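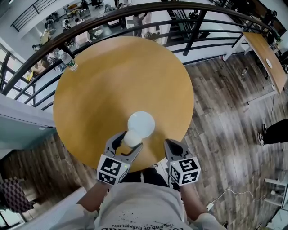
A white light bulb over a round wooden table

How Does a Cargo Plane Get Loaded?

Have you ever watched a huge plane roar overhead and wondered what was inside? Sometimes the answer is no passengers at all! Cargo planes carry boxes, flowers, car parts, fresh fish and even racehorses.

Small things don't get tossed in one at a time. Workers stack them on a big flat metal tray called a pallet, then stretch a strong net over the top and pull it tight. One loaded pallet can weigh 2,150 kilograms – heavier than many family cars!

So how do you push something that heavy? Look at the floor! It's covered in rollers and little metal balls that spin every which way. With those under it, a giant pallet glides along. Then locks pop up from the floor and hold it still for the whole flight.

Now comes my favorite part. A person called the loadmaster decides where every pallet goes. Think of a seesaw. If all the heavy kids sit on one end, down it goes! A plane has to balance too, so the loadmaster adds up the weights and makes a plan before anything rolls on board.

Some cargo planes have a nose that swings right up like a giant mouth. Really long things, like pipes, can slide straight in!

Try it yourself: lay a ruler across a pencil and put 8 coins on top. Can you make it balance with 6 coins on one side and 2 on the other? Hint – try moving the bigger pile closer to the middle!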